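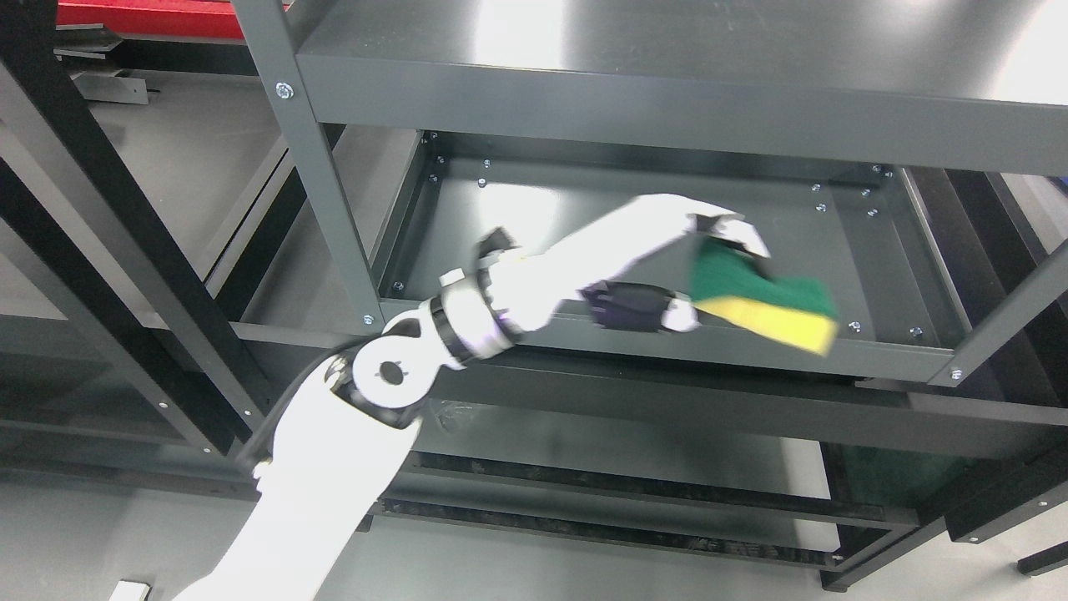

Bolted Steel Shelving: My Walk-Around Checklist, With Comments
Last updated: July
Posted Saturday, by the Keskin Street Workroom

I've been using this list on our dark gray steel shelves for a good while now, and enough people have asked for a copy that I finally typed the whole thing up (my handwritten one has a coffee ring right over the section on feet). It's written for the bolt-together kind with posts, rails and flat metal panels. If yours snaps together with rivets, you can skip the bolt part and do everything else.

There are 11 items. Do them in order the first time, and after that do whatever order your knees like.

Have handy: a 10 mm socket and a small ratchet, a Phillips #2, a level, a flashlight, a bucket, a dry rag, and a two-sided sponge, the yellow foam kind with the green scouring layer.

1. Clear the shelf you're checking
[ ] Everything off, including the stuff pushed to the back
Comment: I know! I used to check around the boxes too, and that's exactly how I missed a bent panel one whole winter. Start at the top and work down, so you never have an empty bottom with a full load over your head.

2. Wipe the panels
[ ] Foam side first, green side only on the stuck spots
[ ] Edges and inside corners of the tray
Comment: Yes, cleaning is on the safety list and it's staying there. You can't see a crack or a rust bloom under dust and old syrup. Go easy with the green side on powder coat, it'll dull the finish if you lean on it, and then you've got a cloudy patch you'll keep mistaking for wear. I use a drop of dish soap in the bucket. The Nerkex degreaser is fine for the really bad shelf (ours is the one where the oil cans live) but rinse it well or everything you put back feels tacky.

3. Dry it
[ ] Panel dry, rails dry, no water sitting against the front lip
Comment: Water likes to creep into the seam where the panel meets the rail. Run the rag along there with a fingertip behind it. On our last round I went back after lunch and found a little puddle I'd have sworn I wiped up.

4. Look at the finish
[ ] Chips, scratches down to bare metal, bubbles, orange spots
Comment: Get the flashlight down low and shine it across the panel from the side. Glossy steel throws so much light back at you from overhead that you could miss a dent the size of a plate. Touch up small chips the same day. If the coating is bubbling, scrape one bubble and look underneath, then decide.

5. Bolts
[ ] Every corner joint on every level
[ ] Nuts on the back side too, if yours has them
Comment: Snug, then stop. Put the socket on, feel whether it moves, give it a nudge if it does. I've seen more bolts ruined by somebody's big arms than by being loose. If one just spins and spins, swap the bolt and the nut together and mark that corner with tape so you look at it again next time. Ours are silver against the gray, so a missing one usually jumps right out, but I still touch each one as I go.

6. Posts
[ ] Straight, no kinks, no twist
[ ] Splice joints closed up tight
Comment: Sight up the post from the floor like you're checking a pool cue. A kinked post is the one thing on this list where I don't mess around: unload the unit, tag it, order the part. Don't hammer it straight. I tried that in my younger days and it folded in the same spot within the month.

7. Rails and braces
[ ] Rails sit flat against the post, no daylight in the gap
[ ] No bows in the middle
Comment: Lay the level along the rail. You're looking for sag here, so don't worry about the bubble yet. If the rail bows with nothing on it, it's been overloaded at some point and I'd replace it. And please don't "borrow" a brace from one unit to fix another, I keep finding the unit that lent it.

8. Panels seated
[ ] Press down on each corner with your palm
Comment: A click or a rock means it isn't down in the tray all the way. Usually it's grit under the edge. Lift, wipe, drop it back in.

9. Level and feet
[ ] Level front to back and side to side
[ ] All the feet touching the floor
Comment: Now worry about the bubble. Our floor slopes toward the drain, so the units on the Plosetti wall need shims and always will. Use hard plastic shims. Folded cardboard squashes, then it gets damp, then it squashes more.

10. Anchors
[ ] Wall anchor tight, or units bolted back to back
[ ] Give it a gentle push at shoulder height
Comment: Empty shelves tip easier than you'd think, especially with somebody reaching into the back of a high one to clean it. Hook your anchors up before you put anything on the shelves. Tall units with no anchor don't pass, even if they've stood there for years.

11. Load and reload
[ ] Load label readable
[ ] Heavy stuff low, nothing hanging past the front edge
Comment: Our label says 1,000 pounds for the whole unit, spread evenly, and people read the first half of that and quit. A pile of paint cans in the middle of one shelf isn't spread evenly! If your label has worn off, look up the model and write a new one in paint marker. I put jugs and anything with liquid on the bottom, light boxes up top, and I leave a hand's width free at the front so things don't get nudged off.

How often: I do the full list every July and a quick version (items 4, 5 and 10) whenever a unit gets moved. If it got bumped by a cart, do 6 and 7 right then.

One more on the sponge, from being bitten by it. Give the shelf sponge its own hook and keep it away from the sink. Metal grit gets into the foam and you don't want that on your coffee mug.

COMMENTS

shelf_fan_kernevach: Printed this for our stockroom. Item 8 got me, three panels rocking and all of them had cat litter underneath. We don't have a cat.

garagegoblin: Do you put anything on the bolt threads? Mine loosen up every time the compressor runs.

Keskin Street Workroom (author): Lock washers fixed it for me next to the drill press. Try those first, and move the compressor off the same wall if you can.

tinroof: I'd go softer than the green side. White pad is gentler and gets tape gunk off fine with warm water.

Keskin Street Workroom (author): Good tip, I'll pick up a pack and try it on the oil can shelf.

pantrymoth: Would you do the same list for a kitchen one? Mine holds canned food, so it's heavier than it looks.

Keskin Street Workroom (author): Same list, yes, and check the load label twice. Cans are sneaky heavy.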